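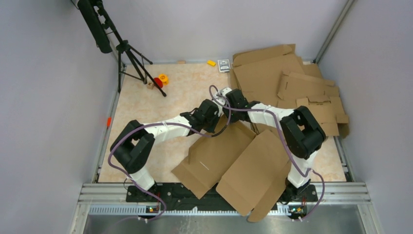

What Our Box-Folding Cell Would Cost to Do Properly

6 March 2020
By Dilek Soylu
5 minute read

When our group took on the packing project for Guturport we thought the hard part would be the folding. I still enjoy that part the most, I must say, but a good half of the term has gone on a much humbler question: what should be bought, and in which order, if the cell is going to do useful work next year?

We began with the two arms, as everybody does, and I am glad we kept them as a pair. Cardboard is awkward stuff (floppy along one crease and stubborn along the next) and with one gripper you spend your time chasing it about. So the pair stays in the plan, and the largest line in our budget, 3076 pounds, is for a second pair to match.

Next comes the table, which I would put ahead of almost anything else. Our larger pieces hang over the front edge, and the flattened stock takes up the back corner, where we would dearly like to put finished boxes. Mackay quoted us 284 pounds for a wider top, and Dirnier quoted more than 200 for a side rack to hold the flat sheets. We would take both — the rack first, if it has to be one.

Cables are a small matter that grew. Ours run along the outside of the arms and loop about at the elbows, so we have asked for proper clips and a spare set of leads from Ultell. Please don't leave these until the end, as we did in October!

Still to be priced: spare gripper tips, and a steady supply of cardboard.

Comments

Arnaldo Ramalho: Lovely to read, Dilek. Did you allow for delivery on the table top?

Dilek Soylu: Yes, it's in the Mackay price. The rack is collection only, so we shall need a van.

Arnaldo Ramalho: You can borrow ours if you give me a week's warning.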